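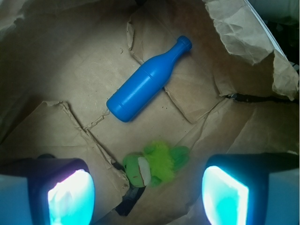 The Skirnaten Returns Picker

If you run a returns room, you will know the job we had in mind when we started on the Skirnaten. Bags come back all day long, every one of them folded, taped or scrunched in a way of its own, and somebody has to reach in, find what is there and put it in the right tray. It is slow going and hard on the wrists, and by four o'clock on a busy Wednesday even the most cheerful packer has had enough of it.

The Skirnaten takes over the reaching in. It is a single arm with a two-fingered gripper, lit pads on the inner faces of the fingers, and a small camera down at the wrist so that it can look into a bag as it goes. Your people keep the part that needs a bit of sense, which is to say deciding whether a thing can go back on the shelf, and whether a customer ought to get a kind note with their refund.

Paper bags are what most of our customers ask about first, and quite rightly, for they slump and crease and seldom stand up straight. We set the arm up over an ordinary white table, and the bag goes underneath with its top open. A torn rim need not mean sending it off to be opened by hand — a few strips of black tape along the outside will hold the paper in shape, and a soft toy lying inside, like the little green one, is just the sort of thing the Skirnaten was made to pick out.

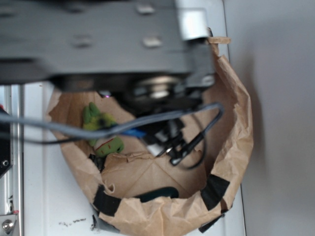
Verstraete, who handle returns for a good many toy and gift shops, took 2 of our arms last October and now have 4. Their packers used to work a whole shift at the bag table. These days they swap between the checking bench and the arms every couple of hours, and one person looks after a pair of arms quite comfortably. They had worries at the start, as anyone would, and we were glad to hear them. It was the packers who asked for the pause bar to be moved to the front of the table, where you can lean on it with a hip when your hands are full, and we have built it that way ever since.

What comes with it

The arm, gripper and wrist camera, the table and side rail, a spare set of finger pads, and two days of our time on your floor to get everyone settled in. The standard table is 1111 mm wide and goes through most doors. Allow some 2288 mm of headroom, a little more if you have low pipes or hanging lights.

Skondel build the arms and look after the servicing. Pultero handle orders and visits, and will happily come along with a demonstration table if you would like your own team to have a go first — do bring your most awkward bags.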